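The Hand Under the Sleeve
A morning spent keeping one robot's fingers in working order

I got to the Netska workshop in Skenport a little before eight, and the first thing I was handed was a lint roller.
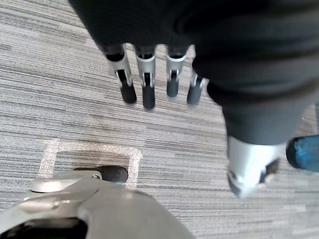
I'd come to write about how you look after a robot hand, and I suppose I'd pictured oil cans and tiny screwdrivers. There are tiny screwdrivers (a whole drawer of them, and everybody has a favorite). But a good part of the job is fluff. Fluff from the fabric covers, fluff from the carpet, the odd hair. It creeps into the finger joints, and one day a finger that used to close in a smooth curl starts closing in two little jerks, like somebody trying to wink.

So the morning starts with the hands hanging straight down and the motors off. You wiggle each finger through its whole travel with your own fingers, very gently, and feel for grit. I was terrible at this. The technician who was teaching me could find a sticky joint with her eyes on her coffee. I found one after ten minutes and was so pleased with myself – and then she told me I'd been pushing it sideways.

The covers get looked at next. They're dark stretchy sleeves that keep dust off the wiring, and they ride down toward the knuckles over a day's work. If the cuff gets down as far as the first joint it can get pinched, and then you've got a torn sleeve and threads wound around a hinge. The shop's rule is to pull it back up at every break. There's a sticky note about it on the door, and another sticky note under that one saying READ THE NOTE.

Fingertips are the part that wears. They're soft, they pick up shine the way old shoes do, and a shiny tip lets things slip. The maintenance log for this hand stood at 2,795 grips when I sat down with it that morning, all on the current set of tips. Backlund, the little firm across the yard that molds them, sends them over in bags of 9, and I got to fit one! You warm it in your palm, roll it on, and twist until you feel it seat. Mine went on crooked. We did it again.

Then comes the part I liked best, the floor check. The arm goes to a spot marked out with tape, stops just short of the carpet, and you see whether it's where it says it is. Tape sounds awfully low-tech for a machine that costs more than my car, and I said so. I was told that tape is cheap, it peels off in June when they rearrange the room, and you can see it from across the shop. Fair enough.

If the arm has drifted, you run the setup again, and that takes 70 minutes. Somebody has to stay within reach of the stop button the whole time, so there's a stool for it, and a stack of crosswords from the Grustmont paper, most of them half finished in different handwriting.

We didn't need the long version that day. The last thing on the sheet is a squeeze test on a foam block, one finger at a time, and the score has to be 95 or better before the hand goes back to work. Three fingers passed right away. The other one was the finger I'd pushed sideways, and it took a second round with the brush before it came up to the mark. I signed the sheet under her initials and went to find my coat, which by then had picked up a fair amount of fluff of its own.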